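Does Rornora firming gel pill under body lotion?

Gretine
I use a 300 ml tube of Rornora caffeine gel on my thighs at night, then a urea lotion. It rolls into crumbs within a minute. 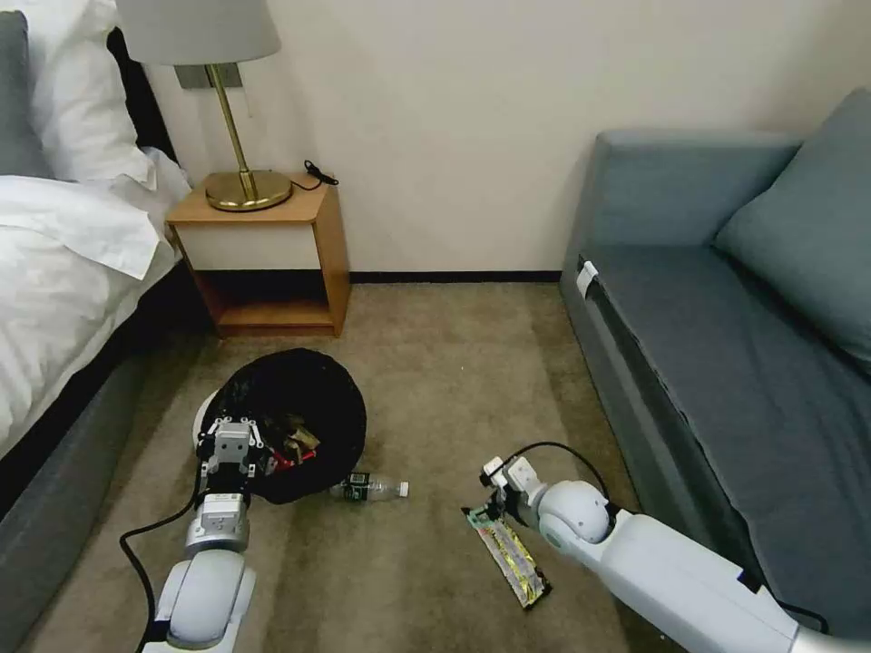

The lotion is 10 percent urea, no silicone. Is the order wrong?

Mtshali
Order is fine. The gel is carbomer based, and salts in the lotion break the film. Use less gel and let it set for 17 minutes.
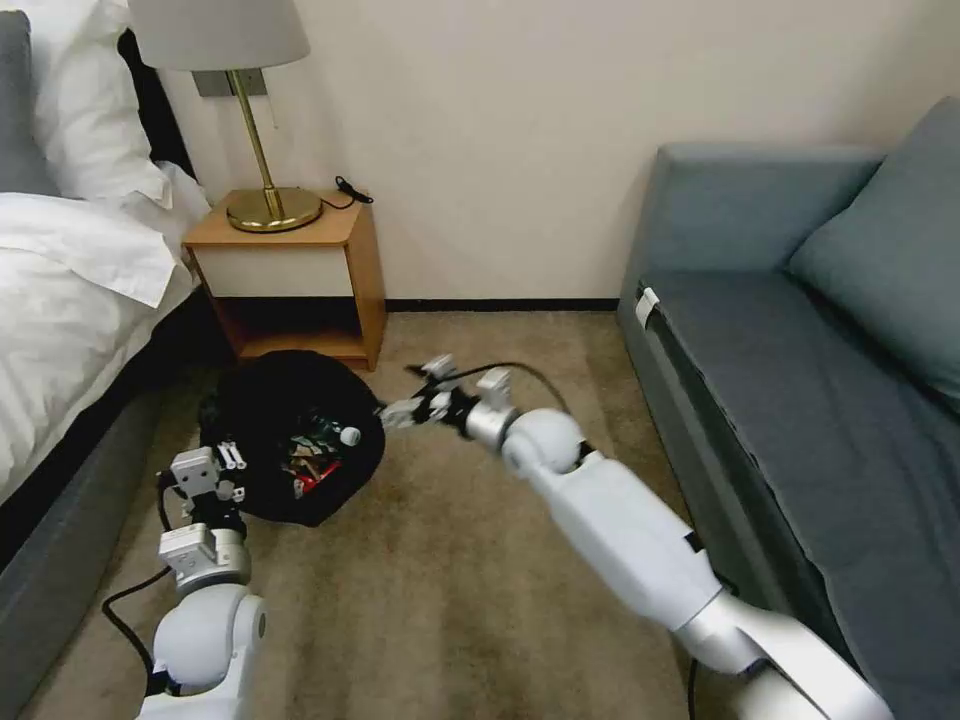
Zinhle Visser wrote that waiting made no difference for her and that she now applies the lotion in the morning. Same gel, batch 3076.

Mosach
just skip the lotion
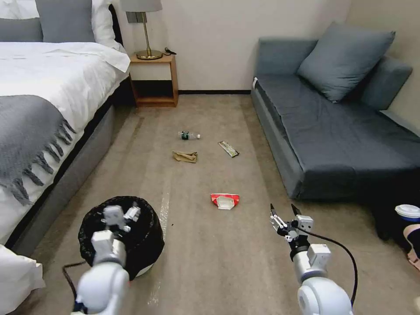 Bedroom with gray throw across the foot of the bed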